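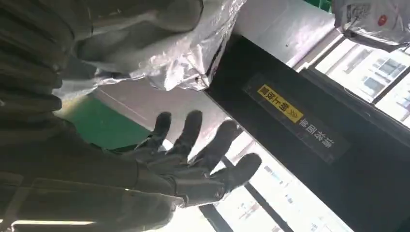
표세린

실내 소품 재료론 (과목 번호 2423)
강의 노트: 커튼 원단의 주름 배율과 재단

1. 용어
주름 배율은 완성 폭에 대한 원단 폭의 비를 말한다. 레일 길이가 아닌 완성 폭을 기준으로 한다. 양끝이 벽 쪽으로 꺾이는 레일에서는 꺾임 길이를 완성 폭에 포함한다. 시접과 옆단은 배율에 넣지 않고 따로 더한다.
겉감의 세로 방향 반복 무늬 길이를 리피트라 한다. 폭을 이어 붙일 때 손실이 생기는 주된 원인이다.

2. 배율의 선택
두꺼운 자카드나 벨벳은 배율이 높으면 걷었을 때 묶음 부피가 커져 창을 가린다. 얇은 보일이나 거즈는 배율이 낮으면 주름골이 펴지고 원단이 평평하게 처진다. 실습에서는 리넨 혼방에 2배, 얇은 속커튼에 3배를 적용한다.
Kornetti 주름 테이프는 당김 끈으로 배율을 조절한다. Brornano 형상 테이프는 주름 간격이 고정되어 있으므로 재단 전에 간격표를 확인할 것. 두 제품을 한 창에 섞어 쓰면 겉커튼과 속커튼의 주름 위치가 어긋난다.

3. 계산
원단 소요 폭 = 완성 폭 × 배율 + 옆단 + 이음 시접
필요한 폭 수 = 원단 소요 폭 ÷ 원단의 유효 폭 (소수점 이하 올림)
재단 길이 = 완성 길이 + 윗단 + 밑단
재단 길이가 리피트의 정수배가 아니면 다음 정수배로 올린다. 무지 원단은 이 단계를 생략한다.
양쪽으로 여는 커튼에서 폭 수가 홀수로 나오면 한 폭을 세로로 절반 나누어 좌우에 배분한다. 나눈 폭은 바깥쪽, 즉 벽에 가까운 쪽에 둔다.
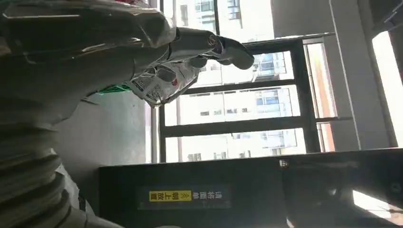 창 쪽으로 뻗은 로봇 손

4. 안감
안감은 직사광에 의한 겉감의 퇴색을 늦추고 드레이프에 무게를 더한다. 겉감과 안감의 세탁 수축률이 다르면 밑단에서 당김이 생긴다. 밑단을 서로 봉합하지 않고 실고리로만 연결하는 방식을 분리 안감이라 하며, 본 과목의 과제물은 모두 이 방식으로 제작한다.
Naltley 면 안감은 수축을 고려하여 재단 전에 한 번 세탁하고, 다림질 후 식서 방향을 다시 잡는다. 암막 코팅 안감은 바늘구멍이 남으므로 시침핀 대신 클립을 쓴다.

5. 밑단과 추
바닥에 닿지 않는 창턱형 커튼은 밑단을 두 겹으로 접는다. 모서리에는 납을 쓰지 않은 추를 천 주머니에 싸서 넣는다. 체인형 추는 얇은 원단에만 사용하며 밑단 전체를 통과시킨 뒤 양끝만 고정한다.

6. 과제
완성 폭 75 cm의 한쪽 여닫이 커튼을 리넨 혼방으로 설계한다. 계산서에는 옆단, 시접, 리피트 올림값을 각각 별도의 행으로 적는다. 원단은 Gavrilă 견본첩에서 고르고 견본 번호를 기재한다. 견본첩은 실습실 밖으로 반출할 수 없다.
계산서와 재단 도면은 10월 마지막 수업 시작 전까지 제출한다. 도면에 식서 방향 표시가 없으면 재제출 대상이다.

참고: 다음 시간에는 로만 셰이드의 봉 간격을 다룬다. 줄자와 초크를 지참할 것.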